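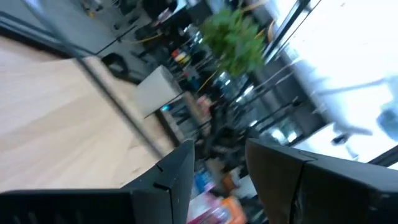 3.2 Work surfaces and storage in shared rooms

The second part of the study looked at how objects collect on and near tables in rooms used by more than one group. Records were kept at two sites, Mulberg and Tistis, and cover 687 items in 33 rooms. An item was entered once, at the place where it was first found, and was assigned to one of four locations: tabletop, open shelf, floor, or windowsill. Items inside closed cabinets were left out.

Tabletops held the largest share at both sites. Of the items recorded, 217 were on a table, and most of these were within reach of a seated person. Boxes tended to be placed toward the far side, where they took up little working space but were seldom moved again. Cables followed a different pattern. They were entered under the location of their longest visible section, a rule taken from the Millico room inventory form, and were found on the floor more often than on any shelf.

Figure 4. Share of items by location and site. Bars for each site add up to 100 percent. Windowsill items at Tistis include potted plants.

Open shelving did not reduce the number of items on nearby tables. Rooms with tall shelves had fuller shelves and tables that were as crowded as those elsewhere. This differs from the earlier Akbari survey, in which shelves were assigned to single users and labeled. At Mulberg, labels were added in November, after the count had closed, and their effect is not covered in this section.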